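In defence of the plain white tablecloth

My mother owned 23 tablecloths and used two of them. The others lived in the bottom of the linen press with tissue between the folds, and when she died we found that most had yellowed along the creases without ever having a plate put on them. I kept one. It goes on the table most days of the week, and I think more people should do the same with theirs.

The case against cloth is well known. It marks, it has to be washed, it slides about, and it makes dinner look like a wedding. A place mat wipes down in five seconds. I used place mats for 18 years and have nothing against them except that they made every meal feel like the same meal.

A white cloth changes what sits on it. Put one small bowl on bare timber and it looks like something left over from breakfast. Put the same bowl on white cotton and you notice the colour of it and the shape of the rim. You don't need flowers or candles or a runner down the middle.
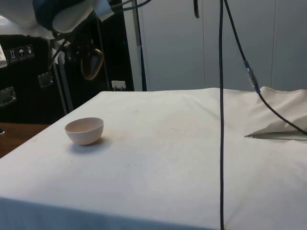 On marks and creases

The usual objection is that a white cloth shows everything. It does. It shows grey smudges, specks, and every place it has been folded. I used to treat this as a fault and would whip the cloth off at the first splash of tea. These days I leave it until the weekend. A table people eat at is going to have marks on it, and a cloth with a few faint ones is still a perfectly good cloth.

Ironing is the other thing. My view is that you can skip it. Hang the cloth straight off the spin cycle, pull the hems square, and put up with whatever wrinkles remain. Sunita Rosenthal told me she would sooner eat off the floor than off an unironed cloth, and she is welcome to. Her table looks lovely and she has people over twice a year.

Buy a size that hangs well over the edge. The drop is what makes it look like a tablecloth and not a sheet of paper. I bought a Hesell one on special for 38 dollars and it has been through the wash every weekend since September, with an overnight soak in the laundry tub when somebody has been careless with gravy.

As for what goes on top, one or two plain bowls will do. An empty bowl is fine to leave out between meals. It will have mandarins in it by Wednesday or it won't.

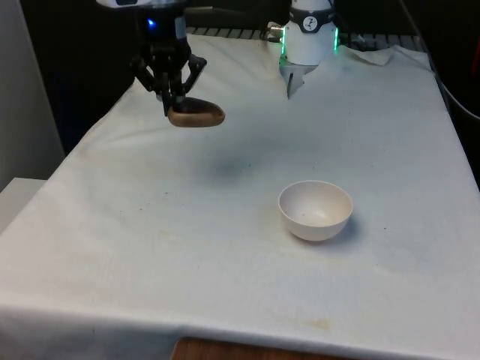
Mei Gallagher wrote in to disagree. She says white is a colour for households without small children, that she went over to a dark check years ago, and that she hasn't soaked anything since. She also thinks I am too easy on creases.

I take the point about children. A dark check hides beetroot very well. It also hides crumbs until you put your sleeve in them, and I would still rather see what I'm wiping up.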